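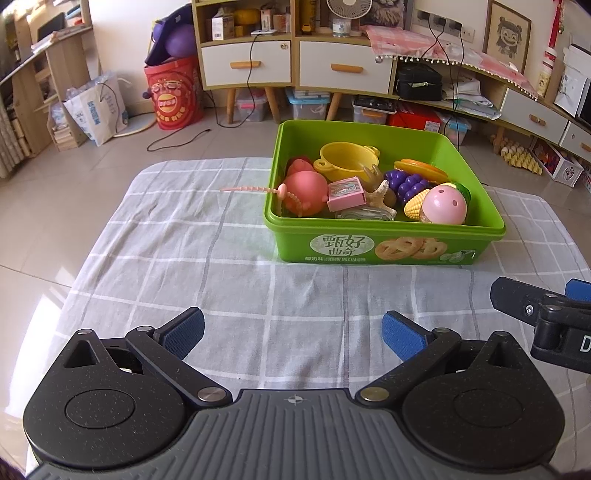
Green biscuit tin on a checked cloth

Lift keeps re-levelling at our floor, is that normal?

Yen-ting Chiang
Our block has a Nornent passenger lift, put in last April. When it stops on our landing it sinks slightly, then creeps back up with the doors open. The service firm says this is "by design". They also billed us 194 pounds for saying so. I'm not convinced. Should a lift move with its doors open?

Ravindra Khurana
A small correction at the landing is normal, especially on hydraulic lifts.

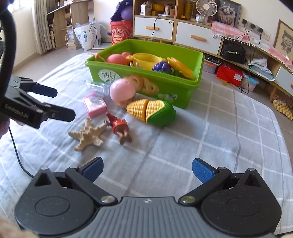

What I wouldn't accept is "by design" with no figures. Ask how far it drops before it corrects, and how often. If it does it every few minutes with nobody inside, I'd want the valve and the seals looked at. Get the answer in writing, and measure the step at the sill yourself.

Mundari
Ours did that. They quoted 3,002 for a new valve and I doubt we needed it. Still does it. Get a second firm in.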